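Gripper drops soft objects during lift, wrist board resets
Category: Student Projects > Manipulation > Hardware faults
Status: Open, workaround in place

Summary

The Favden team arm loses its grip on soft objects part way through the lift. Rigid objects are not affected. The fault was first logged in March, after the new finger firmware was loaded, and it has cost us one full practice session for the Vumesetti sorting round.

Setup

Two-finger parallel gripper, Leitner wrist controller, gripper board mounted beside the wrist. Control software is the Zurkari student build with the default pick routine. Grip force limit set to 800 in the config file (raw units, not newtons). Camera bracket printed by the team, second revision.

Symptoms

1. Fingers close on the object and the controller reports a stable grip.
2. Arm starts to lift. Between one and three seconds later the reported finger position jumps, then the fingers open by a few millimetres.
3. The object slips or falls. The log shows error 259 followed by a reconnect message from the gripper board.
4. After the reconnect the gripper accepts commands as normal.

With a wooden block the same routine completed 89 lifts without an error.

Checks made so far

Power supply swapped with the one from the spare arm. No change.

Finger firmware rolled back to the previous version. Error 259 still appears, but less often. We have gone forward again to the current version so that the logs match.

Force limit reduced in steps. At the lower settings the reset goes away but the soft parts slide out, so this is no use in a scored run.

Static hold test. The rubbery brownish-pink piece is gripped near its top edge, arm stationary, and the board's LED is watched alongside the log. Green is the normal state on this board; it goes out for a moment at each reset.
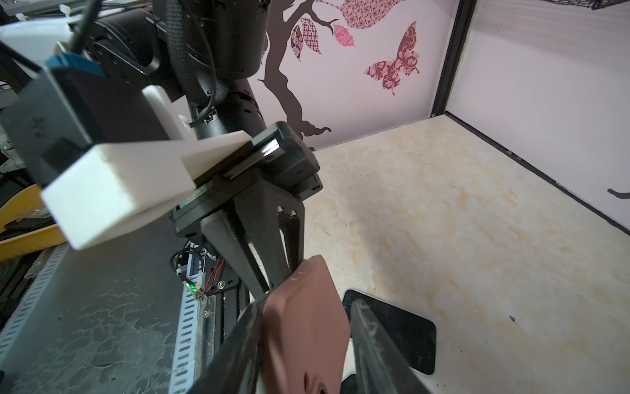 Findings

The static hold does not trigger the fault at any force setting we tried. It needs arm movement as well, and the wrist joint in particular. Rotating the wrist with the fingers empty gave no error either. The two together bring it on: high finger current while the wrist is turning.

This points to the supply lead to the gripper board – either the connector or a broken strand where the lead bends. Soft objects draw more current because the fingers keep closing as the material gives, which would fit with the block test passing.

Workaround

Limit wrist speed to half during any lift. Set grip_settle to 2 seconds before the arm moves. With both in place there have been no resets, but the cycle is too slow for the sorting round.

Next steps

Remake the supply lead with more slack at the wrist. Log board voltage during the lift at full speed. If the fault remains, swap the board – the spare arm has one of the same revision.

Please do not change the force limit on the shared config until this ticket is closed.

2 comments | 0 shares

Related tickets
Camera bracket works loose after long runs
Zurkari build fails to load saved poses
Leitner controller: joint limits reset after power cycle
Vumesetti round: object list and scoring queries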